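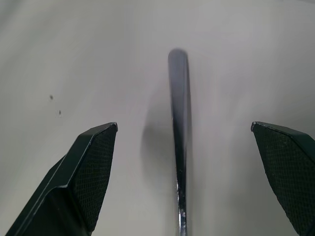

Session 5: Chopsticks, skewers and the wire basket

Welcome back! Today is all about storing long, thin things, a subject I could happily talk about for a whole afternoon. It sounds tiny, but anyone who has dug through a jumbled drawer at Etwood with a queue at the counter will know how much time a good basket saves.

Bring your own basket on Thursday if you have one. The Muvano room has spares.

What we mean by long and thin

Chopsticks, metal skewers, straws, cocktail stirrers, the handles of small whisks. They all roll, they all slide under each other, and they all want to stand up. Flat trays are fine for forks and spoons, but a chopstick in a flat tray ends up crossways every time the drawer shuts!

Why wire

I'm very fond of wire baskets for this job. Air gets in from every side, so things dry properly after washing, and you can see at a glance what's inside. A handle over the middle is lovely to have (one hand for the basket, one hand free for the door). Look for compartments too. Without them everything leans the same way and the lot tips over when you pick it up.
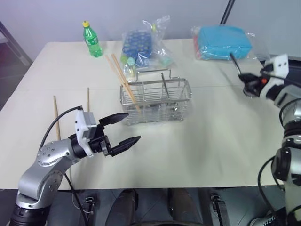

Chopsticks will always lean a bit in a basket, and that's fine. What matters is that the lower ends sit inside one compartment and stay there. Keep pairs together, and give metal its own section if you can, as skewers scratch wood.

Practical, 40 minutes

Work in groups of 2.
Clear your table and wipe it down.
Set the basket in the middle, long side facing you.
Sort your 13 pairs of chopsticks by length before any go in.
Load the shortest at the front.
Add the skewers last, points down.
Lift by the handle, walk to the Covley shelf and back, and see what has moved.

Swap baskets with the next group and try again. The Gil basket has narrower compartments than the others, so have a go with that one and write down which you liked better and why.

For next time

Measure the inside height of one drawer or cupboard at home and bring the number with you. We'll be fitting baskets to shelves, which is even more fun than it sounds.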